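Faux Flower Tips: Sorting, Cleaning and Arranging Artificial Stems

Filed under: Around the House, Crafts
By Sandrine Tanguy

I love artificial flowers and I'm not shy about it! Mine come out in June, when the real garden makes me greedy for color indoors, and they get a proper going-over before they go anywhere near a vase. A good hour at a big table makes such a difference. These are the habits I've settled into over the years, plus a couple I stole from my friend Muireann Daly, who does the flowers for half the weddings in Teltow.

Start on a big, clear table

White is best if you have it, and two tables pushed together are even better. Green leaves and pale petals show up beautifully on white, and so does every bit of fluff and loose thread. Lay the stems down flat with space between them, so the heads don't tangle. Leaves that have popped off go on the table too, where you can see them. Please don't sweep them into a bag "for later" (I have a bag like that, and I'm still finding leaves in it).

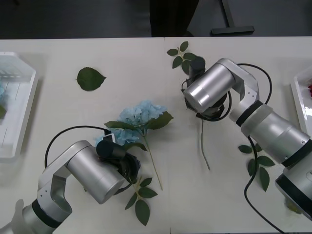
Put the leaves back before anything else

Most leaves on faux stems are just pushed onto a little peg or slid up the stem like a bead, so a firm push is often all they need. If one keeps slipping, wrap a narrow strip of floral tape around the peg and try again. Hot glue works too, but use the tiniest dot, and keep it off the petals!

Any sprigs you can't match to a stem are worth hanging on to. They're wonderful for filling gaps at the rim of a vase, and two or three tucked in low will hide a multitude of bare stems.

Fluff from the middle out

Flowers that have spent the winter in a box come out squashed on one side. Hold the main stem in one hand, down low, and work on the head with the other, opening the petals in the center first and moving outward. Thin side stems can be bent up and apart so the blooms and buds each get a bit of air.

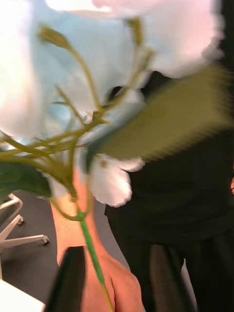

Go gently where the small stems meet the big one, which is the spot that gives way first on cheaper flowers. If petals are badly creased, a few seconds of steam from a kettle, held well back, relaxes most fabrics. Try one petal at the back before you do the whole flower, and mind your fingers.

Sort by flower, then by height

I put hydrangeas with hydrangeas and roses with roses, and then line each group up from tall to short. It sounds fussy, but it makes arranging so much faster. Big round heads like blue hydrangeas are your base and go in first. Red roses go in after, in the gaps, a little higher than feels right. Blue and red together is a bold mix and I adore it, especially with plenty of green in between to calm things down.

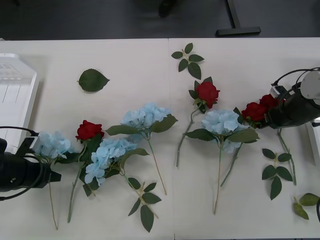
Can I wash fabric flowers in the sink?

Test a hidden petal with a damp white cloth first. If no color comes off, a quick dip in cool water with a drop of dish soap is usually fine, followed by a rinse and a night hanging upside down. Reds are the ones most likely to bleed, so I dust mine with a soft makeup brush and leave the water out of it.

Check the petals up close

Take each rose to the window and look at it from underneath. Light coming through thin fabric shows up stains and pulled threads you'd never spot from above. Frayed edges can be trimmed with nail scissors, following the curve of the petal. Dust loves to sit in the veins and along the toothed edges of the leaves, so give those a brush as well, stroking from the stem toward the tip.
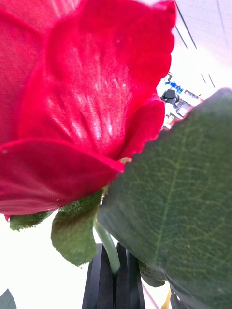

Store them standing up

A tall box or a clean bucket beats a flat drawer every time. Slip a loose paper sleeve over each head, keep the lot out of direct sun, and drop your spare leaves into an envelope taped to the side of the box.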